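Flundance studios tackle the tidemark

The great washbasin dispute at the Flundance studios has entered its second month, and this time there is a cloth involved. A blue one, to be exact, bought in bulk after a meeting that ran well past the point at which anyone could remember what it had been called to discuss.

For those who have been spared the story so far, Flundance is the old Raltent glove works behind the bus depot, now let out by the room to potters, printmakers and one man who restores accordions. The building has 40 tenants and a shared washroom, and the washroom has a white vanity with a white basin, chosen by somebody who had presumably never met a printmaker.
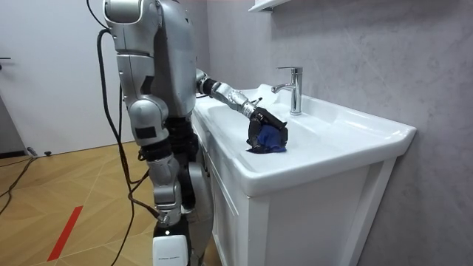

A blue cloth at work on the washroom basin at Flundance.

The trouble began in March, when notes started appearing on the washroom door. The first was polite. The second used capitals. The third quoted the tenancy agreement and was corrected for spelling, in green pen, by a person or persons unknown.

Nikau Brunton, who looks after the lettings, has now set out the rules on a single sheet. Whoever uses the basin wipes it, straight away, rim included. The cloth is rinsed, wrung out and left on the edge. Brushes, rollers and anything that has been near ink go to the yard tap.

"People are very good at wiping the middle," he said. "They do a sort of circle and feel pleased with themselves. Then you look at the sides." 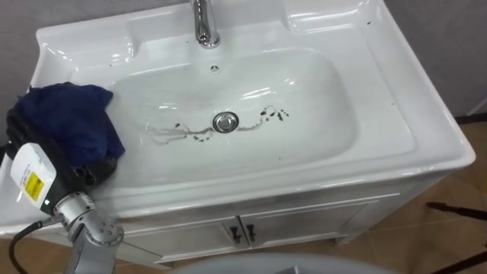

Dark marks are the main complaint. On white ceramic even a few specks look like the aftermath of something, and the tenants have spent a good deal of breath on what they might be. Printing ink has its supporters. So does potting compost, the ground floor being home to a seed-swapping group with a relaxed attitude to soil. The accordion restorer has denied everything, although he had not been accused.

Visitación Alcaraz, a bookbinder on the first floor and the author of the second note (the one with the capitals), is in favour of the new sheet but would have gone further. She wanted a rota. A rota was put to the vote and lost, chiefly to people who feared they would be on it.

"I clean it before I use it and I clean it after," she said. "I would like to meet the person who comes in between."

Her advice, offered free to anyone who stands still long enough, is to push the dirt towards the plughole with a damp cloth, go round the bowl again with a clean side, and leave the tap till last. She regards scouring powder as vandalism and will say so. 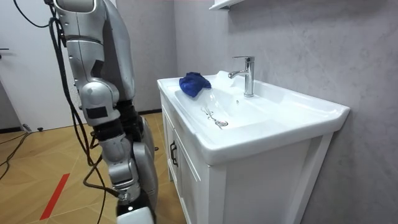

There had been talk of replacing the vanity altogether with a steel trough, of the sort that can be hosed down and shouted at. Cantero, the joiners in the next yard, quoted £2,000 before plumbing, at which point the existing basin was found to have a great many admirers. It stays, and the money will go on the back stairs.

The rules will be looked at again in the summer. In the meantime the sheet has been taped up beside the mirror, where it has already been amended. Under "rim included", a second hand has added "and the ledges", and a third has added "who are you". The green pen has yet to comment.

Tenants who need a fresh cloth can collect one from the lettings office up to four in the afternoon.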